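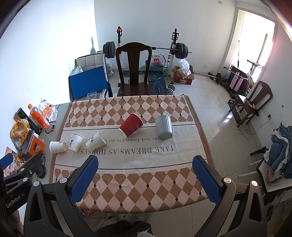 Sutari is a collection of 900 short biographies of photographers, printmakers and mixed-media artists, copied from the "About the artist" pages of 32 small galleries and print shops. People have already started using it as if it were a record of careers. I'd ask them to slow down. An artist biography is sales copy with dates in it, and the dates are often the weakest part. The genre also has a fondness for lines that sound like they mean something until you try to put them in a column. The tablecloth with TAKE DREAMS AS HORSES printed across its middle band would fit right in as an opening sentence, and I would have to decide whether to code it as a statement of intent, a quotation or decoration. I've coded worse as "philosophy." So treat this file as a collection of claims.

Maintainer: Tiruwork Degefa

What is in the folder

biographies.csv has one row per biography, 21 fields, UTF-8, commas, quoted strings.
claims.csv has one row per claim pulled out of a biography (a school, a prize, a collection, a publication), with the key of the biography it came from.
sources.csv lists the galleries, with the type of business and the state of the page when it was copied.
codes.txt explains every code. Please read it before you write to me.
oddities.txt is where things went that would not fit anywhere else.

There is no images folder. Portraits and pictures of the work were left out from the start, and requests to add them will get the same answer as before.

What a row looks like

The fields most people want are bio_id, source_id, person_voice, text, text_length, truncated, first_school, claims_total and checked. The rest are for housekeeping.

The text field stops at 1000 characters. This was a bad decision. It was made early, when I thought gallery biographies were short, and by the time I found the long ones I had already thrown away the saved pages for several sources. If the original ran past the limit, truncated is 1. Anyone measuring the length of biographies should drop those rows or find another collection. I have seen one draft paper that reported a striking pile-up of biographies at the same length and offered a theory about it.

person_voice is first, third or mixed. Mixed is more common than you'd think. A biography will go along in the third person for a paragraph ("her work has been widely exhibited") and then slip into "I" when it gets to the part about light. I used to assume this meant the artist wrote the whole thing and the gallery edited half of it. I no longer think the text can tell us that, and there is no field for who wrote it.

first_school is the first school named, in the order of the text. It is not the first school attended. Artists put the famous one first. If they took a weekend workshop at a well-known place and a four-year degree at a less well-known one, you can guess which one gets the opening sentence. The verb "studied" covers both.

How claims were coded

Each claim has a type and a strength. Strength runs from named and dated, to named only, to vague, to nothing at all. "Her photographs were shown at the county library in Travwood" is named only. "Has exhibited internationally" is vague. "An acclaimed career" is nothing at all, and it still gets a row, because otherwise the confident biographies would look shorter than the modest ones.

A few phrases gave me trouble and the coding is probably not consistent.

"Work is held in private collections." This may mean a museum donor with a climate-controlled room. It may mean an aunt. Coded as vague every time.

"Award-winning." Coded as nothing at all unless an award is named. Several artists have complained about this, with reason in two cases, and those rows were changed when they told me the name of the award.

"Self-taught." Coded under schooling, as its own value. Be careful with it. A fair number of biographies say self-taught in one sentence and name a teacher in the next.

"Has appeared in" followed by a magazine. It could be a cover, a feature, a paid ad or a letter to the editor with a snapshot attached. I did not go looking through back issues. The claim is coded as publication, named only, and that is as much as I will say for it.

"Currently lives and works in." No date is ever given for "currently." I copied it as found.

What was checked and what was not

The checked field is where I expect the most misuse. A value of 1 means I compared the text in the file with the text on the page. It does not mean I compared the page with the world. I have no idea whether most of these people did most of these things. I assume the majority did, more or less, and that the dates drift the way dates do when a person updates a paragraph every few years and never starts over.

For a small batch I wrote to the galleries and asked for a source for one claim per artist. The replies were polite. Most said they had printed what the artist sent. One said the biography had been written by a former assistant from memory. The batch is marked in the notes field and should not be used to estimate anything, as I picked the claims that annoyed me. 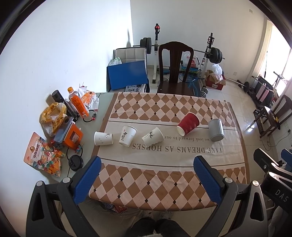 Travwood, September

Notes on the current version, called Pleduvley in the file headers after the paper stock one of the print shops sells. Version names were somebody else's idea and I have stopped arguing.

The earlier files were collected with Jugah, a page-copying script that a colleague wrote and that I kept using long after it stopped being a good idea. Jugah strips italics. In most kinds of text this would not matter. In artist biographies italics carry the titles of series and exhibitions, so without them you get sentences like "She followed Low Water with Nothing Is Kept and a residency," and a reader has to work out which words are titles. In the new version titles are set in single quotes where I could recover them. Where I could not, the row has titles_lost set to 1.

Jugah also joined pages. If a gallery put two artists on one page, the end of the first biography could run into the start of the second. I found one photographer who had apparently retired and been born in the same sentence. These are split now. I would not swear that I caught them all, and if you come across a career with an abrupt change of hometown, look there first.

Duplicates have been kept. An artist who shows with three galleries usually has three biographies, and they disagree more than they should. One will say the portraits were made over a single summer and another will give the same series a decade. Removing the extras would mean picking a winner, and I have no grounds for picking. The field same_artist links the rows. Use it before you count people, because 900 is the number of texts.

What I would not use this for

Ranking art schools. It has been tried. See first_school.

Anything about income or sales. Biographies don't mention money except by accident.

Training a program to write more of these. I can't stop anyone, but I'd like to hear the argument that the supply is short.

Claims about artists in general. The galleries were chosen because their pages were easy to copy and they said yes when I asked. They sell mostly to people who live nearby. Artists who have no gallery are missing altogether, and artists who have a very large one are missing too.

What I think it is good for

It's fair evidence of how small galleries talk. If you want to know which words get attached to black-and-white work and not to color, or how long it takes a biography to mention a camera, you can find out here with reasonable confidence. The claims file is also decent practice material for students who believe that a named institution makes a sentence true. I have used it for that, and the arguments were livelier than I expected.

Permissions

Every gallery in sources.csv agreed to have its text copied for study. Artists were told through the galleries, and I can't say how well that worked. Anyone who wants a biography taken out should send me the page name and it will be removed in the next version, no reason needed. Living artists' names are replaced with codes in the public files. This gives thin protection, given that a search for any full sentence will likely bring up the page it came from, and I won't describe the data as anonymous.

Corrections

Send the bio_id, the field and what you think it should say. "The whole thing is wrong" has been received and is on file in oddities.txt. I read corrections on Friday and skip the ones that ask me to change a strength code from vague to named without giving a name.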